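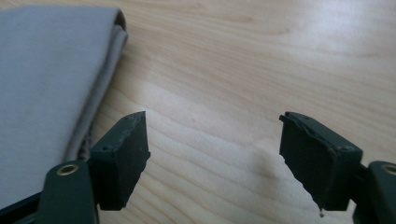 Folded cloth on a light wood tabletop, Zetdale folding room.

Zetdale Linen Reuse — progress report to the Vemura Fund
Period covered: up to the end of January
Prepared by Vendula Zelenák

Work done

The folding room has been in regular use for the whole period. Donated household textiles arrive from the Vahidi depot, are washed off site, and come to us for checking, folding and packing. We handled 3,292 pieces, mostly towels, pillowcases and plain cloths. Nearly 28 percent of them could not go out again as household linen and were cut down for cleaning rags.

Folding is done by hand on the wood tables. We dropped the old method of folding into quarters, as the stacks leaned and the hems ended up on the outside. Pieces are now folded in half, then in thirds, with the hem turned under. Stacks hold together better on the shelf and the packers can pick up a full set without refolding it.

Sizes are still a problem. Many pieces come without a label and we measure them against marks on a board, which slows down the first hour of each shift. Gray and off-white cloths are also hard to sort under the present lights — there is strong glare on one side of the room in the afternoon. We have moved the sorting of pale items to the morning.

Spending

The tables and shelving were bought within the budget line. Transport from Vahidi cost more than planned, as the depot changed its pickup times and we had to make three extra trips. We ask to cover this from the unspent part of the training line. Packing bags from Hulix were delivered in two lots and the second invoice has not come in yet.

Next period

Blinds for the afternoon side of the room. A second measuring board. Training for eight new folders, to begin once the spring rota is agreed. Vahidi has been asked to separate bed linen from towels before collection, and we expect a reply before the next report.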